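Kornden Two-Tier Dish Rack
Set-Up and Use Guide

Section 4: Placing the rack and loading it

4.1 Before you start

Complete Section 3 (Assembly) before you load the rack. The upper basket must be seated on all of its posts and the fasteners must be hand tight. Do not load a rack that rocks when pressed at the corners.

You will need:

- the assembled rack
- a level counter or table
- a soft, dry cloth
- the dishes to be loaded, rinsed free of soap

NOTE: The Vullus drip mat is sold separately. If you are using it, put it down before step 1 and line up its long edge with the back of the counter.

4.2 Placing the rack

1. Wipe the counter where the rack will stand. Grit under the feet will scratch both the counter and the feet.

2. Set the rack at the back of the work area with its long side parallel to the wall.

3. Leave a gap of 10 mm between the rack and the wall. Papered walls need the full gap. Painted or tiled walls may be closer.

4. Press down on each corner of the upper basket in turn. If a corner moves, turn the adjusting foot below it until the rack stands firm.

5. Keep the area in front of the lower tier clear to the depth of your largest plate. Plates are loaded and removed from the front.

CAUTION: Do not place the rack over a stove, on a radiator cover, or where the front feet overhang the counter edge.

4.3 Staging the dishes

Sort dishes in front of the rack before loading. Staging shows whether the load will fit and keeps wet hands out of the basket while you decide.

1. Group pieces by shape. Keep small bowls together and directly in front of the rack.

2. Turn bowls rim down where possible. A domed bowl sheds water and cannot collect drips from the tier above.

3. Separate any bowl resting on a glass. Lift the bowl straight up with one hand and hold the glass with the other. Do not twist.

4. Move items that are not going into the rack, such as clocks, drink cans and loose lids, toward the front or off the counter.

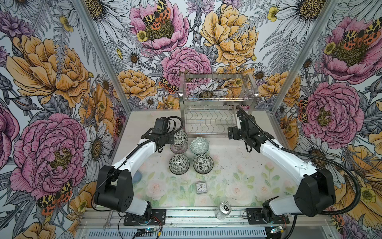

Prepared by Wastirov Technical Writing for Kornden
Revised March 17, 2023

The rack belongs at the back center of the surface, with the small patterned bowls staged ahead of it. A bowl left on top of a glass, as at the back left, is the first piece to deal with (step 3 above). The clock and the drink can are items covered by step 4.

4.4 Loading the lower tier

The lower tier has wavy wire dividers. Each dip takes one plate.

1. Start at one end and work toward the other.

2. Stand each plate on its edge between two dividers, with the eating surface facing the same way throughout.

3. Put the largest plates at the ends and the smaller ones between them.

4. Skip a space after any plate with a deep rim. If two rims touch, move one plate over.

NOTE: Small bowls can be stood in the lower tier, but they tip more easily than plates. Use the upper basket when there is room.

4.5 Loading the upper basket

1. Place bowls rim down, one layer deep. Do not nest them. Nested bowls trap water and may stick together as they dry.

2. Lean each bowl slightly against the vertical rods so that air can get under the rim.

3. Place glasses last, mouth down, along the side with the most open space. Glasses must not touch each other.

4. Check that nothing extends past the rods on any side.

CAUTION: Do not hang pans from the rods of the upper basket. The rods locate dishes and are not load hooks.

4.6 Unloading

1. Empty the upper basket first. Water left on the upper pieces will otherwise drip onto dry plates.

2. Remove glasses, then bowls, then plates.

3. Wipe the posts and the lower dividers with a dry cloth. Standing water leaves spots on polished metal.

4.7 Common problems

Bowls slide when set down: The basket is not level. Repeat step 4 of 4.2.

Plates lean or fall forward: The plates are too small for the dividers. Move them toward the middle and fill every space.

Water on the counter: Check that the drip mat extends past the rack on all sides. Empty the mat before the next load.

White spots on the metal: Wipe with a cloth dampened with equal parts white vinegar and water, rinse, and dry. Do not use steel wool.

Continue to Section 5: Cleaning and storage.

Related guides
Kornden Two-Tier Dish Rack: Section 3, Assembly
Vullus Drip Mat: Fitting and Care
Ndung'u Stacking Bowls: Care Sheet
Replacement feet and fasteners: Ordering

This site uses cookies to remember your language and product list. Accept all | Manage settings

© Kornden. All rights reserved. | Contact product support | Back to top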